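Storage by the Cord: What Holds a Woven Basket Together

By Yayra Fiadzo

A rectangular basket is harder to make than a round one. Cord under tension wants to form a curve, and a maker who needs four straight walls has to work against that at every corner. The walls bow outward first. After a season on a shelf, the long sides of a cheap basket will have a visible belly, and two of them will no longer fit side by side in a cabinet.

Juwita Gunawan designs storage for Unell and keeps a row of failed samples in her office. Most failed at the corners. "The cord has to turn ninety degrees without opening up," she says. "If you pull it tight enough to close every gap, the wall twists. So you accept small gaps low down and near the turn, where the load is spread along the base."

Braid density is the first thing to check. A tightly braided wall stands up when the basket is empty and keeps its edge when the basket is lifted. A loose one needs a wire at the rim, and wire eventually works its way through.

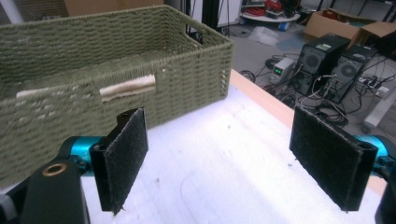
Tightly braided cord in olive-sage, with cream-colored lining showing at the handle cutout.

Handles come in two types. An attached loop is stitched on after weaving and puts the whole load on a few points. A cutout is formed in the wall itself - the rows divide, pass above and below the opening, and join again. Nothing projects, so baskets can be pushed together on a shelf. The cost is a weaker wall above the opening, which is the first place to look for stretched cord in a used basket.

Linings are a matter of dispute. Kwaku Baidoo, who repairs baskets at Ondieki, prefers them sewn only at the rim so they can be turned out and shaken. A pale lining shows through the weave wherever the cord is thin, and he uses this as a guide when inspecting a wall. Dark linings hide wear.

For sizing, measure the inside of the shelf at its narrowest point and subtract 4 centimeters from the width for finger room. On a shelf 30 centimeters deep, the basket should stop flush with the front edge or slightly behind it. Baidoo loads his test pieces with up to 60 paperbacks, though he would not store them that way. Dust with a soft brush, along the braid, and keep the basket away from radiators.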